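# Serving a Claim on a Dissolved Company

Grethe Baldursdóttir handles commercial disputes at Cifuentes, a small practice in Jenodcombe. We asked her what happens when the business you want to sue no longer exists on paper.
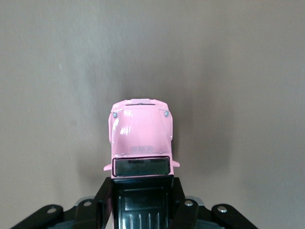

Dissolution does not end every claim, she says. "Most state statutes give creditors a window. The company is gone for ordinary business, but it can still be sued for things it did while it was active."

The length of that window varies by state, and it may depend on whether the company sent written notice to known creditors. A creditor who received notice usually has a shorter deadline than one who did not.

Service is the first practical problem. The registered agent may have resigned. "Check the state filing record before you draft anything. If there is an agent listed, start there. If there isn't, look at the last named officers, then at whether the statute allows service on the secretary of state."

She points to a recent matter against Ulach, a freight contractor dissolved in April. Her client held 4 unpaid invoices. The first attempt at service failed, and the court allowed 30 more days.

Recovery is a separate question. Assets already paid out to shareholders can sometimes be reached, but each shareholder's exposure is generally limited to what he or she received. "If a shareholder got $928, that is normally the ceiling for that person."

Lleucu Harries, a paralegal at the same office, keeps the service log. She records the address, the method and the name of the person spoken to for each attempt. "Judges ask for dates," she says. "A log that says 'tried twice' gets sent back."

Insurance should be checked as well. A liability policy in force at the time of the loss may still respond after dissolution.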